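The Garnosetti Corto, Second Try

I have owned this box since August, and for most of that time I did nothing with it except move it from one shelf to another and feel like a man with a cellar.

The Corto is the short one in the Garnosetti range, a 38 ring gauge with a dark wrapper and a band so busy you need reading glasses to find the name on it. I smoked the first one the day it arrived, which everybody will tell you not to do, and it tasted like a pencil. A good pencil. Cedar, a little graphite, a faint memory of math class. I wrote "no" in my notebook and closed the lid.

Olanrewaju Olatunji at the Lawal shop told me to leave them alone for a while. He says this about every cigar I complain about, and also about a pair of shoes I once complained about. So I left them alone. The little Urnon humidor went into the hall closet, I topped up the water when I remembered, and I bought other things in the meantime, mostly Muleos, because they are cheap and I am not proud.
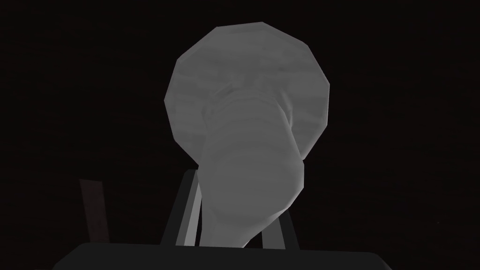 Muleo Street Pipe & Cigar Club

Last week I finally took another one out to the porch with a coffee. The pencil is gone, or mostly gone. The first inch is all toast and cocoa powder, with some pepper that comes through the nose and leaves politely. Around the middle it turns sweeter, something like raisin bread, and I started to think I might have to apologize to Olanrewaju. Then the burn went crooked. I touched it up twice, it went crooked again in the other direction, and I decided to let it be whatever it wanted to be.

Draw was on the tight side, but I like that in a skinny cigar. Smoke output was enough to bother my neighbor, who closed her window with what I would call emphasis.

The band claims this is one of 1000 boxes. Mine is stamped 3014. I have turned that over in my head quite a bit and I'd welcome any theories, particularly from people who work in printing. The shop says the stamp is a "lot code," in the voice you use on a child who has asked about the moon.

Would I buy another box? At the 22 dollars I'd pay for two singles, sure, I'll take two singles. A whole box means another stretch of waiting by the closet, and I've got a Muleo sampler in there already that I have promised not to touch before the holidays. I touched one yesterday. It needs more time.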